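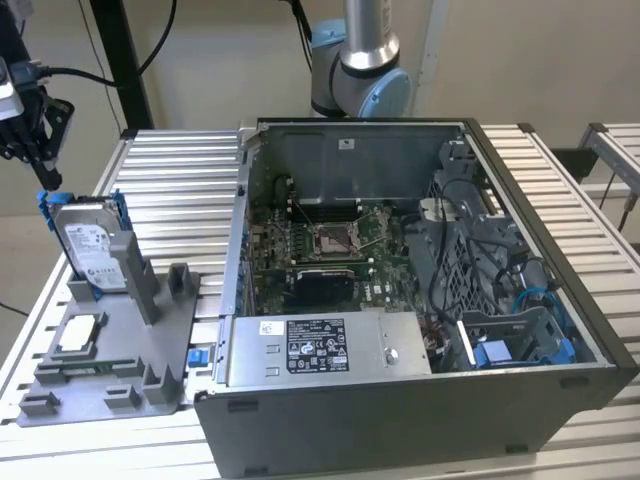
4. What people told me about the machines they keep

4.1 The cupboard question

I went into the interviews expecting to talk about recycling, and for the first few I did, quite doggedly. I had my list of questions about drop-off points and opening hours and whether the council website made any sense, and people were very polite about it. Then I'd put the kettle question to them (where do you keep the old one?) and suddenly we'd be off down the hallway to look in a cupboard. Most of what I learned, I learned standing in hallways.

So this section leans on the 12 home interviews more than I'd planned when I wrote the proposal. The postal survey gave me 271 usable responses from Flornuvbridge and Pekelley, and I come back to those numbers in Section 5, where they can be treated properly. For now I want to stay with the talk, and with a fairly plain question: why does a household that has already bought a new computer hang on to the last one, and often the one before that?

4.2 "There's stuff on it"

The commonest answer by a long way was data, though hardly anybody used that word. They said "stuff", or "photos", or in one lovely case "all of Mum's business". Earlier writing on household storage tends to file this under privacy, the worry that a stranger will get into your bank details. I did hear that worry, particularly from people who'd had a card number stolen at some point. But mostly the fear ran the other way. People were frightened of losing things themselves. A retired bus driver in Pekelley had kept a tower for years on the strength of a folder of scanned recipes, and when I asked if he'd ever gone back for them he laughed and said he'd never got around to it, the monitor had gone to his niece.

I've started calling these machines sealed archives, which is a bit grand for a beige box under a sewing table! What I mean is that the owner believes in the contents, can list some of them, and has no practical way of reading them. The belief is enough to keep the thing in the house. Copying the files off would, in theory, release it, and several people knew that perfectly well. It sat on the same mental list as regrouting the shower.

Phones and laptops turned up as archives too, but desktops were spoken of differently. A desktop had usually belonged to the household, while a phone belonged to someone in it. That made throwing one out a family decision, and family decisions are slow. In two homes the adult children had moved out and the parents still felt they'd need to ring around first.

4.3 Parts, and the idea of parts

The second group of answers was about usefulness. "There's good parts in that" was said to me in nearly the same words in homes that had nothing else in common. I grew up with a father who kept jars of screws, so I was probably too ready to nod along, and it was Osvaldo Guimarães, reading my early transcripts, who pointed out that I'd never once asked which parts. I went back and asked.

The answers split pretty cleanly. A few people could tell me in detail. They talked about memory sticks, drives, power supplies, the processor, and they could say what had been pulled already and what was left. For them an opened case was ordinary household furniture, something like Figure 1, with the side panel off, the memory slots dark and the socket standing empty with its lever up. None of them thought of a case in that state as rubbish. One man told me a bare board was "still most of a computer", and I've thought about that phrase a lot since. He might be right if you measure by weight. I'm less sure by any other measure, but then I wasn't the one who'd have to find it a home.

Everyone else meant something looser. They had never had the side off and didn't intend to, but they'd absorbed the notion that somebody could. The usefulness was real to them and it lived in some other person, a nephew or a bloke at work or a shop that used to be on Lindqvist Street (it had closed, as I gently pointed out once and then decided never to point out again). I don't want to be snooty about this. It is a decent instinct. People who've been told all their lives not to waste things are being asked to hand over an object that cost them a month's pay, and a vague future nephew makes that easier to put off.

What struck me, going back over the notes, is how differently the two groups behaved when a collection day was announced. The tinkerers turned up, often with a boot full, and had opinions about the queue. The second group read the flyer, kept the flyer, and stayed home. If I'm reading it properly, knowing what a part is makes it easier to let go of the rest. Section 6 takes this up again alongside the Istska repair sessions, where a fair few people saw the inside of their own machine for the first time.

4.4 Price, memory and embarrassment

Almost everyone could tell me what the old computer had cost. They'd forgotten the brand, the year, in one case the colour, but the price came straight out. I suspect we remember it because it hurt. Economists have a tidy account of sunk costs and I won't argue with it here, except to say that my interviewees knew the money was gone and said so cheerfully. The price was part of the story of the thing, along with who'd driven to pick it up and what it was bought for. A mother in Flornuvbridge remembered hers as the computer from the year her daughter started uni, and she patted the lid of the box while she said it.

There was embarrassment as well, and I should have seen it coming. Quite a few people apologised for the cupboard before opening it. Some asked what other people had, obviously hoping to hear that it was worse. I got into the habit of mentioning my own garage early on (two towers, a printer with no cable, a bag of chargers that fit nothing), and the conversations went much better after that. A stricter researcher would call it leading the witness. I've left those remarks in the transcripts so readers can judge for themselves how far they coloured what came next.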